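Glare on the table: what the light does after it leaves the lamp
Notes for speaking, Kamarul Chin
Library furniture day, Cokden, 8/1/24

Opening (stay on title slide, do not rush)

Good morning. Thank the hosts. Say that I worked nine years with lighting at Gukidbridge and that I still like to sit in a library and do nothing useful.

Ask the room: who has moved a book on the table because of the light? Wait for hands. Then ask: who has complained to the staff for this? I expect fewer hands. Readers move the book, or the chair, or they go home. They do not fill in a form.

We speak a lot about how much light is in a room. We measure it, we write it in the contract, we pay for it. Today I want to speak about the surface that receives the light. In a reading room this is mostly the table, and the table is usually bought by another person, in another year, from another budget.

Story of the Liem reading room, short version. New lamps were installed in December. The measured level was very good. In spring we collected 286 comment cards, and the word "tired" was on many of them. The electrician came back and made the lamps brighter, which was the wrong direction. Pause, let them laugh if they want.

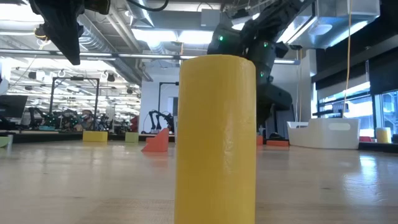

A reader who looks down at a page is also looking at the table around the page. The eye cannot close only one part of itself. If a piece of the table is much brighter than the paper, the eye adapts a little to this piece, and the paper looks more gray than it is. Point to the right side of the slide, where the polished wood has a bluish-white patch with a rippled texture. Imagine your newspaper beside this. Then point to the left, to the pink color on the wood under the red wedge. A polished top takes color from whatever stands on it. It is pretty, and for reading it is not so good. Older readers feel this more strongly, and they are the ones who stay the longest.

Explain the two kinds of reflection with my hands only, no diagram. Mirror kind: the light comes in at one angle and leaves at the same angle. Spread kind: the light leaves in all directions. Most real tables do both. Varnish and polish increase the first kind. Fine scratches from years of use increase the second kind, so an old table is sometimes more comfortable than a new one.

Here I should drink water.

The pencil test. Anybody can do it, no instrument is needed. Lay a sheet of white paper where the book would be. Sit in the chair, really sit, do not bend over from standing. Look at the table left and right of the paper. If you see the shape of a lamp or a window, the seat has a problem. Mark the place with a pencil on your floor plan. Repeat in the morning and late in the afternoon. At Brodwood we did this for every seat, and the bad ones were nearly all on the same two sides of the room.

If somebody asks why "pencil" - it is for the marking only. My old colleague gave it this name and I kept it.
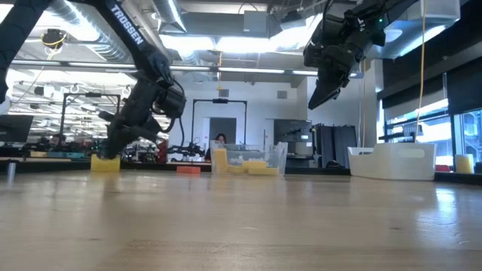
PART 2: FINISH

Satin is the word you will meet most often in catalogs. Be careful with it, because each maker uses it in their own way. A satin top can still give back a bright spot when the light arrives at a low angle, and you can see one on the right in this slide. Ask for a sample, as big as a dinner plate at least, and carry it to the real room. Do not judge it in the office of the seller, where the lamps are different.

Matte tops: comfortable for the eyes, but some show finger marks. Ask the cleaning staff before you order. One branch bought beautiful matte tops and then cleaned them each week with a polish from a spray bottle. After one year they had shiny tables again.

Color of the top: middle tones are the safest. Very dark wood under white paper makes too strong a contrast. A white top is kind to the paper but it shows every shadow of the hand. 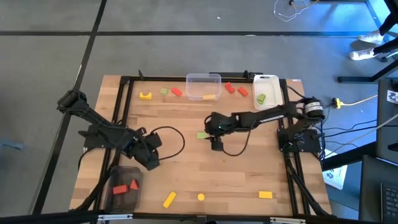 Butcher-block top, narrow strips in pale tan and a darker brown.

I like joined strips for a large table, only as a matter of taste. They give the eye something quiet to rest on between two pages. The finish still decides the comfort, so please do the same test.

What to do without money (this is the part they came for, leave enough time)

Turn the table first. A quarter turn moves the reflection away from many seats. Then try to move the row, so that the lamps are at the side of the reader and not in front. Desk pads are cheap, if the readers accept them. Blinds help in the afternoon, but somebody must have the job to close them.

Lamps come at the end of my list. In Liem we spent 1192 dollars on refinishing the tops and left the lamps as they were.

Questions. If there are none, ask the person from Brodwood to tell about the window seats. Sample boards are on the side table, please touch them.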